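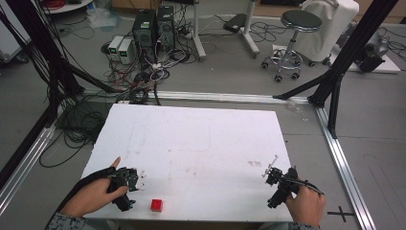 How often should an ordinary person change their passwords?

When there is a reason to do it, such as a letter from a company that had a leak, and otherwise you can leave a good password in peace for years.

This was the first thing I asked the woman who runs the evening computer course at the community centre in Stedmont, and her reply surprised me. At my former office in Vistalthorpe we had to choose a new password every 40 days, and I believed this was the rule for everyone.

"I know that rule very well," she told me. "What do people do with it? They put a 1 at the end, then a 2, then a 3. I have seen it so many times in my class."

She has taught the course for several years and prefers that I do not print her name. Her students don't like to be known as the students of a famous person, she said, and laughed. We spoke in the small kitchen behind the classroom, where she was drinking tea from the lid of her flask.

Her students are mostly retired, but the younger ones make the same mistakes. The most common one is to have a single password for everything. One man used the name of his street for his email, his bank and the website where he orders seeds for his garden. "The seed shop was the one that lost it," she said. "After that, somebody was in his email, and with the email you can open nearly every other door. He got it back, but it took most of September and many phone calls."

I asked what she tells such a person to do first. "Email first, always email. Then the bank. The rest can wait until the weekend."

For the email she recommends four or five words with no connection between them, written together. She does not want a line from a song, and she does not want the names of grandchildren. She also turns on the second step, where a code comes to the phone. Some students find this tiring. "I tell them, you lock the car also, and it is tiring also."

Then I confessed to her that I keep my passwords in a paper notebook. I expected some criticism. "A notebook at home in a drawer is fine for many people," she said. "The thief on the internet cannot read your drawer. But please don't carry it in your handbag, and tell one person in the family where it is."

A password manager is more comfortable, in her opinion, and she uses one called Lilitside herself. It made new passwords for all her accounts, and there were more than she had thought. "I had 400. I would have guessed 40! There was a shop in it where I bought one lamp." She closed many of those accounts during the winter, a few each evening in front of the television.

The course costs 20 dollars less for pensioners, and it runs for two evenings. No one has to bring a computer, but students should bring the phone they really use, and its charger.

Before I left, I wanted to know if she had ever been tricked herself. She took some time to answer. "Once, with a parcel message. I was waiting for a parcel, so I clicked. I had typed half of my card number when I saw that the address of the page was strange." She called her bank the same evening, and she now tells this story at the beginning of every course.

I changed my email password when I came home. The notebook is in the drawer, and my sister knows which one.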